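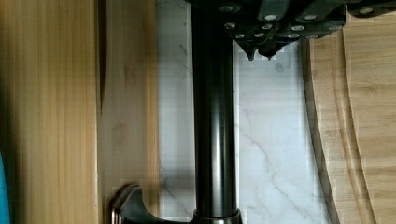
Wrist view, gripper above the black upright, cutting board to the right.

Notebook entry, October, Saturday session
Entered by: Abdelghani Hegazy
Subject: Pesteo fingertip kit, evaluation unit on loan from Vasiliauskas

Purpose. The laboratory has been asked to recommend for or against purchase of the Pesteo kit before the loan period ends. The kit consists of the pointed fingertips, the mounting plates, the wrist camera bracket and a license for the Onside alignment software. The quoted price is 1633 per arm, license included. Shipping and the spare fingertip set are quoted separately and are not covered in this entry.

Setup. Work was carried out on the kitchen station with the marble surface. The target is the glossy black pole, to be approached from above. The bamboo board with the juice groove stays at its usual position to the right of the pole, and the wooden panels stay on the left. Colleagues repeating this work should leave the layout as it is, as the Hakik baseline from the earlier review was recorded with the same arrangement.

Mounting. The plates were fitted according to the supplier's sheet. The sheet gives no order for tightening the screws on the middle plate. I tightened them alternately and have noted this in the margin of our copy. The plates sit at slightly different angles to one another when assembled. Vasiliauskas confirmed by telephone that this is by design. The drawing in the manual shows them flat and should be corrected.

Fingertips. With the gripper near closed, the left fingertip in the wrist view comes to a narrow point and reaches slightly lower than the right one, which is shorter and blunter. I have asked the supplier whether the two are meant to be a matched pair. No answer at the time of writing. Until there is one, offsets are to be taken from the left fingertip only.

Approach runs. 18 approaches were logged, all from the same start pose. In 14 the software reported alignment with the pole on the first attempt. The other four ended in a request for manual correction. All four were run with the overhead lamp on, and I suspect the bright line the lamp puts down the right side of the pole. The edge finder may be reading the highlight as the edge of the tube. The log does not store the detected edges, so this cannot be checked after the fact - a point to raise with Onside support.

Camera placement. The bracket holds the camera where both fingertips remain in view, which is an advantage over the Hakik bracket. The gripper housing does cover the top right of the view, including the upper part of the cutting board. For tasks on the right side of the station this will be a limitation. The curved arm of the base is only partly in view at this height. Its upper contour is visible to the left of the pole, but the lower part is not, and any task that calls for grasping the base will need a second viewpoint.

Software. Onside was run with default settings, and the frame buffer was set to 2000. Export to our own log format works but drops the run label, so labels have been written into the paper log by hand. The manual mentions an import template. I could not find it on the supplied drive.

Cost remarks. The Hakik kit was cheaper but required our own bracket and a separate software license. A fair comparison must include both items. I have left the table in the purchasing folder half filled, pending the figure for spare fingertips.

Provisional view. Mechanical part acceptable. Software acceptable with reservations about reflective targets. I would not sign a recommendation on the present number of runs.

To do
Repeat the approach series with the lamp off, then with the lamp moved to the left side.
Obtain a written answer on the fingertip lengths.
Ask Onside support about storing detected edges.
Locate the import template or request a new copy.
Check the screws on all plates before the next session and record any that have moved.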